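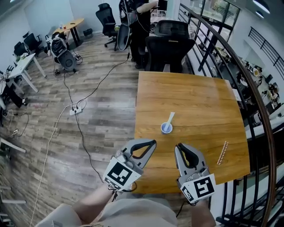

Cup, spoon and straw on the square table, both grippers open.

Clearing a table: tips from a handheld gripper study

We keep a page of practical table and kitchen tips, and most of what is on it comes from ordinary trial and error. This set comes from a research project, Solell, which looked at how people tidy small things off a table when they have to do it with two-finger grippers in place of their hands. Robots learn from the recordings, so the project had to work out which ways of handling a cup or a spoon hold up when you have no fingertips to rescue you. Most of the advice works with bare hands too, and some of it is useful for anyone who uses a reacher or kitchen tongs at home.

How the method works

A person holds one gripper in each hand and clears the table. Each gripper carries a cube with a printed square marker on it, and the marker lets the software work out where the gripper is and which way it is turned. No robot arm is needed for this part. The recordings are cut into single attempts, each attempt is labeled, and a control program is trained on them afterward.

The study used 150 attempts per layout. A layout is just a starting arrangement, such as a paper cup with a spoon standing in it and a straw lying off to one side. Two ways of collecting were compared. In the first, people cleared the table any way they liked. In the second, they followed a short set of house rules, and those rules are where the tips below come from. The program trained on the rule-following attempts dropped fewer cups. It was also slower, and on layouts with a single object there was no clear difference between the two.

Paper cups

Hold a paper cup low, just above the base. The rolled bottom edge is stiff and the wall there gives less. People naturally go for the upper third, and an empty cup pinched there folds inward before you feel it. With padded tips or silicone tongs you need very little squeeze. Close until the cup stops sliding, then stop closing.

If the cup has a spoon in it, look at which way the handle leans. Come in from the opposite side. A handle that leans right will catch your right wrist or the right-hand gripper when you reach across, and a light cup goes over easily.

Take the spoon out first only if you have somewhere to put it. In the free-style attempts people often lifted the spoon, found no place for it, and set it down on the table, so they had one more thing to pick up. Moving the cup and spoon together was the better habit whenever both were going to the same bin.

Straws and other thin things

A paper straw flat on a table is harder than it looks. Don't try to pinch it from straight above at the middle. Either slide it to the table edge until one end hangs over and take it by that end, or turn your tool so the two tips close across the straw and not along it. With a straw lying at an angle, turn your wrist to match before you go down. Turning after you touch it makes it roll.

Work from the edge inward. Anything near the rim of the table should go first, even if the bigger object is closer to you. This was rule 2 on the Solell sheet and it was the one people forgot most.

Tongs and grippers

Open wide before you arrive, not when you are already next to the object. A wide V coming down over a cup clears the rim. A half-open one knocks it.

Wipe the pads every so often with a damp cloth and let them dry. Sugar and coffee film make them grab unevenly. We use Grurkix pad wipes in our own workshop, but a dishcloth does the same job.

Tie back loose cables and sleeves. A cable hanging from a tool is easy to drag through a drink. One strip of cloth tape at the wrist and another near the elbow is enough, with a bit of slack left so you can bend your arm.

Rest your arms. The sheet called for 5 minutes off after each block, and the attempts recorded late in a long block were noticeably sloppier - more scraping, more second tries. If you use a reacher all day, the same applies.

Before you start

Push the chairs in, or move them right away from the side you are working on. Put the bin within reach of your weaker hand. Decide where each thing is going before you touch any of it.

What the study did not cover

Full cups were left out, along with glass and anything hot. The Braladier follow-up is meant to add ceramic mugs with handles and starts in October. We will update the section on cups when there is something to add.

We use cookies to remember your settings and count visits. By continuing to use this site you accept our cookie policy. Accept | Manage

3 comments

tablesaw_gran
The straw tip works with chopsticks as well. I slide noodles to the rim of the plate the same way.

Mykhailiuk
Did the slower program stay slower after more training, or was that only the first version? We saw something similar with folding napkins and it closed up later.

pinecupboard
I use a reacher after a shoulder operation and had been grabbing cups at the top for months. Holding low is much better. It still doesn't help with yogurt pots, they are too slippery near the bottom.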